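Keeping Flour, Sugar, Nuts and Butter for Baking

Posted by Rhea Navarro
Filed under: Pantry, Baking Basics
Last updated November 2023

Most of the questions I get are about storage. People have a bag of something open and want to know if it's still good, or it has turned into a brick and they want it back. I've put my usual answers on one page so I can stop typing them into emails. If your ingredient is missing, check the list of older pages in the sidebar first.

Flour

White flour keeps well in a closed container in a cupboard away from the stove. Do not store it in the paper bag with the top folded over. The bag lets in moisture and smells, and it tears at the seam sooner or later. Pick a container wide enough for a measuring cup to go in and come out level. Tall narrow jars look nice and are a nuisance.

Whole wheat, rye and any flour with the germ left in will go bitter at room temperature. Keep those in the freezer, in a bag with the air pressed out, and take out what you need the night before. Cold flour straight from the freezer will stiffen soft butter and slow down yeast. For pie dough, cold flour is fine and I use it on purpose.

Don't pour new flour on top of old. Use up what is in the container, wash it, dry it completely, then refill. If you find small moths or webbing, throw out that container and check everything on the same shelf, including cocoa, pasta, rice and dried fruit. Vacuum the shelf corners and the holes where the shelf pins go.

Almond flour goes in the freezer too. It clumps, so push it through a coarse strainer before measuring.

White and powdered sugar

White sugar does not spoil. It does get lumpy in a damp kitchen, and the fix is a fork, or a rolling pin over the closed bag if the lumps are bad.

Powdered sugar should be sifted for frosting whether it looks lumpy or not. The small lumps don't dissolve when you beat them and they will plug a piping tip. I once stopped halfway through 47 cupcakes with a plugged star tip, and I've sifted ever since.

Brown sugar

Brown sugar goes hard when it dries out. Keep it airtight and it stays soft. A zip bag inside a jar works better than either one alone.

For a block that has already set, lay a damp paper towel over a bowl of the sugar, cover the whole bowl tightly with foil, and leave it overnight. In the morning, break it up with your fingers. A slice of bread in the bag does the same job more slowly and leaves crumbs. The microwave works in short bursts, but the sugar hardens again as it cools, so only soften what you are about to use.

Do not grate hard brown sugar into cookie dough and hope. It leaves dark spots that melt out and leave holes. Grated over oatmeal it's very good.

If you run out, stir a spoonful of molasses into white sugar and keep stirring. It looks wrong for a while and then comes together.

Butter

Unsalted butter picks up smells from the refrigerator faster than anything else in there. Keep it wrapped and inside a second container, away from cut onions. It freezes well for months. Write the date on the box, and move it to the refrigerator the day before you want it.

Softened butter should take a thumbprint and still feel cool. If the stick is shiny or slides around in its wrapper, it's too warm for creaming, and a short time back in the refrigerator will fix it. In August I cut the butter into cubes straight from the refrigerator and start creaming almost right away.

To soften a stick in a hurry, cut it into thin slices and spread them on a plate. The old trick of standing a warm glass over the stick also works, as long as the glass is dry.
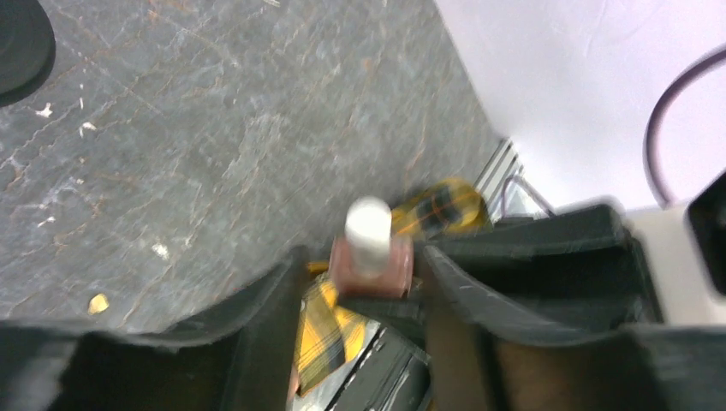 Yellow-and-black plaid cloth on a cluttered work surface.

Nuts and seeds

Nuts go rancid from the inside, so they can look fine and taste like paint. Always eat one before you add the rest. Walnuts and pecans are the worst for this. Almonds last longer.

Keep nuts in the freezer and toast them from frozen. Spread them in one layer on a rimmed sheet, put them in a moderate oven, and stay nearby. They are ready when you can smell them and the cut side has gone a shade darker. Tip them onto a cold plate right away or they will keep cooking on the hot sheet. Let them cool all the way before chopping. Warm nuts smear.

Sesame and poppy seeds belong in the freezer as well. Buy them in small amounts.

Chocolate and cocoa

Store chocolate in a cupboard, wrapped, away from spices. The refrigerator is too damp. When you take it out, water beads on the surface and pulls out some of the sugar, and you get a rough gray coating. It's safe to eat and fine for brownies. Streaky pale patches from a warm cupboard are cocoa butter coming to the surface, and melting will take care of those.

Cocoa powder keeps a long time if the lid fits. Sift it. Whisking cocoa into a batter that is already wet gives you dry pockets.

Make sure the bowl and spatula are bone dry before you melt chocolate. If it seizes anyway, you can't turn it back into coating chocolate, but you can whisk in hot cream a little at a time and use it as sauce.

Baking powder, baking soda and yeast

Write the opening date on the can. To test baking powder, drop a spoonful into hot water. It should foam hard at once. For baking soda, use vinegar. A few lazy bubbles mean it's time for a new box. The open box of soda in the refrigerator door is for smells, and you should never bake with it.

Dry yeast keeps in the freezer in a jar. Instant yeast can go in with the flour. If a jar has been open for a long while, stir some into warm water with a pinch of sugar and see whether it gets foamy before you commit the rest of your ingredients.

Never put a wet spoon in any of these.

Eggs

Keep them in the carton, on a shelf, and not in the door. Cold eggs are easier to separate, and room temperature whites beat up higher, so separate first and let them sit while you get the rest ready. Use three small bowls: one to crack over, one for whites, one for yolks. A speck of yolk can be scooped out with a piece of shell.

Leftover whites freeze well in an ice cube tray. Leftover yolks need a pinch of salt or sugar stirred in first or they turn to gel. Label which one you used.

Vanilla and spices

Vanilla extract goes in a dark cupboard with the cap on tight. Whole beans dry out, so keep them in a small jar with as little air in it as you can manage. A dry bean can be put in a jar of white sugar and forgotten.

Ground cinnamon, ginger and cloves fade. If you open the jar and have to hunt for the smell, use it for craft dough and buy more. Whole nutmeg lasts for years and a small grater costs very little. Keep all of it away from the stove, including that handy shelf right above it.

Measuring by weight

Most of the "my cookies came out dry" messages I get are flour messages. A cup scooped from a packed container can weigh a good deal more than a cup spooned in loosely. One reader, Kenji Kincaid, weighed his usual scoop and sent me the numbers. His heaviest came to 138 grams when the recipe had been written for less. A plain digital scale solves it. Put the bowl on, press zero, pour, press zero again.

Check your scale now and then with something of known weight, such as an unopened stick of butter, allowing for the wrapper. Change the battery when the numbers start to wander.

Pans

A 13-by-9 pan holds close to the same batter as 2 eight-inch squares. Start checking the squares early.

Leave parchment hanging over two sides of the pan so you can lift the whole thing out. Crumple the sheet into a ball first and flatten it again, and it will stay down in the corners. Dark pans brown the bottom faster than shiny ones. Lower the oven a little if your edges keep going hard.

Do not stack nonstick pans bare. Put a paper towel between them.

Labels

Masking tape and a permanent marker. Write what it is and the date you opened it. Put the tape on the container and not the lid, because lids get swapped. Anything that gets moved out of its original package should carry the baking directions too if you use them. I cut that panel off the box and tape it to the back.

Once or twice a year, pull everything forward and look behind it. There will be a second box of cornstarch.

From the comments

Milagros Tiongson: The ball of parchment works. I also wet mine and squeeze it out for springform pans.

Tamás Dudás: Can I freeze powdered sugar? My cupboard gets very hot in summer.
Rhea: No need. Heat won't hurt it, only damp. Seal the bag and leave it where it is.

Milagros Tiongson: What about coconut?
Rhea: Sweetened in the refrigerator once it's open, unsweetened in the freezer if you won't get to it soon. Both need a tight bag.

Older pages: Saving a Broken Buttercream / Freezing Pie Dough / Which Rack to Use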